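Small Spaces > Kitchen Tips > Sorting & Storing

Sort Your Produce on the Bed (Yes, the Bed!)
January | by the Enitdale Home Tips desk

If your kitchen counter is the size of a cutting board, try moving the whole sort-out to the biggest flat surface you own. I do mine on the bed, and I love it! Spread a plastic sheet over the bedding first and smooth it well past where you'll be working.
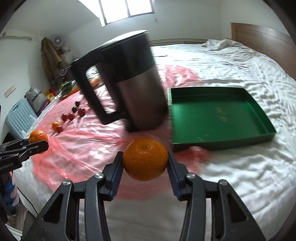 Oranges, small red fruit and the green tray, on and around the pink sheet.

Keep the fruit in the middle and put vegetables on their own plates at the back – leafy greens on one, carrots on another. Empty the kettle before it leaves the kitchen, and stand it on the sheet too.
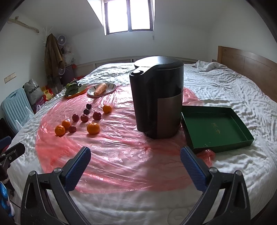 Greens and carrot each get a dish.

Now check each piece. Turn it over, press gently near the stem, and set anything soft aside to eat first. Big oranges can go at the bottom of the bowl, with plums on top so they don't get squashed. 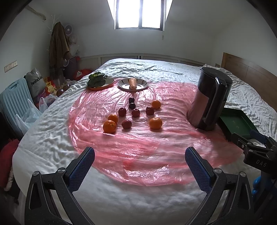
Jo Aitken
Small-kitchen writer, Enitdale

I keep 2 trays going at this stage, one for the fridge and one for the counter. Greens go in a bag with a dry paper towel, and apples get a drawer to themselves (they can hurry the greens along). Then fold the sheet inward from the corners and shake it out over the sink. 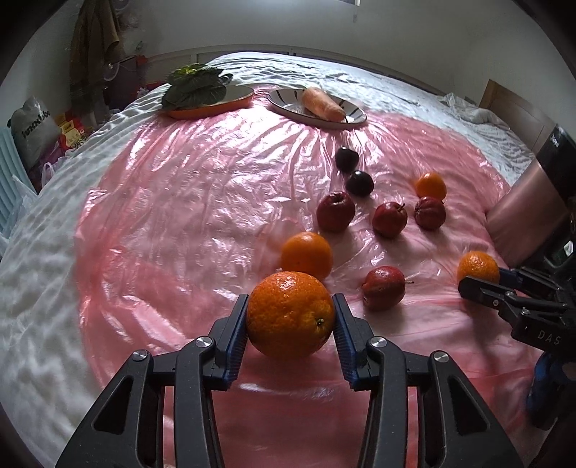 Should oranges be washed before they're put away?
Wait until you're ready to eat them, as damp peel can go moldy in storage.

Related
Jikthorpe Pantry Shelves, Before and After
Getting Scale Out of a Kettle
44 Uses for a Shallow Tray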